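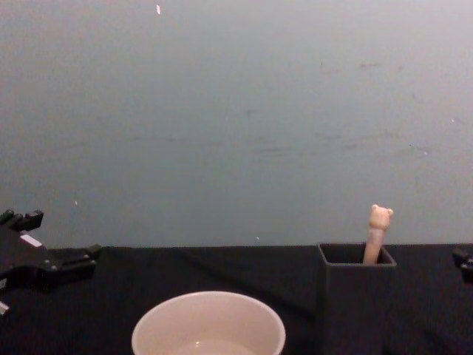 Bravness schools to serve free breakfast at all grade levels starting in March

Feb 21, 2020

BRAVNESS -- Every elementary student in the Bravness school district will be able to eat breakfast at school for free beginning in March, the district said in a notice sent home to parents this week. Middle and high school students will be added two weeks later.

The program replaces the current system, in which families apply for free or reduced-price breakfast and everyone else pays at the register. No application will be needed under the new plan, and students will not have to enter a lunch number in the morning.

The district has 1,228 students in its five buildings. On a typical morning this winter, 378 of them ate a school breakfast, according to figures given to the school board at its last meeting. The food service office expects that number to rise once the line is open to everyone, though it did not offer an estimate.

At Strachan Elementary, the largest of the three grade schools, breakfast will move out of the cafeteria and into the classroom. Students will pick up a bag or a cup at a cart near the front doors and eat during the first 15 minutes of the day while attendance is taken. The other two elementary schools will keep serving in the cafeteria but will open their doors 20 minutes earlier than they do now.

Oatmeal, yogurt and cold cereal will be on the menu every day, along with fruit and milk. Hot items such as egg sandwiches will be served twice a week. Drotura, the dairy that already supplies milk to the district, will also provide the yogurt under a change to its contract that the board approved without discussion.

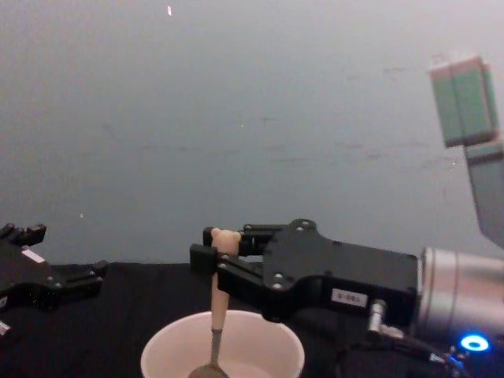

A spoon with a bear-head handle in a white cup.

Kindergarten classrooms at Strachan will use small washable cups and short-handled spoons in place of the plastic packs used in the upper grades. The cups go back to the kitchen in a bin after the meal. Teachers in those rooms had told the food service office that the plastic packs were hard for younger children to open and that the spoons snapped in the oatmeal.

The cost of the change is mostly in labor. Two kitchen positions will go from part time to full time, and one new morning position will be posted next week. The district also set aside $4,000 for carts, bins and insulated bags. Federal meal payments are expected to cover most of the food, with the rest coming out of the food service fund, which ended last year with a surplus.

Some parents raised questions at the meeting about crumbs and spills in carpeted classrooms, and about students with food allergies. The district said custodians will make an extra trash pickup at 9 a.m. and that any classroom with a known nut or dairy allergy will get a separate menu. Parents who do not want their child to take a breakfast can send a note to the school office.

Bus schedules will stay the same with one exception. The Usska Road route, which often reaches Strachan just before the bell, will leave its first stop eight minutes earlier. Families on that route should receive a new schedule in the mail before the end of the month. Students on late buses will still be given breakfast -- the carts will stay out until the last bus has unloaded.

Prices for lunch will not change this school year. The board is due to take up lunch prices for next year at its budget meeting in the spring.

The district is also looking for cereal bowls for its summer meal site at the Usska Road park building, where it hopes to have 300 on hand before school lets out. New or gently used bowls can be dropped off at the district office on weekdays between 8 a.m. and 4 p.m. Glass bowls cannot be accepted.

Menus for March will be posted on the district website and outside each school cafeteria.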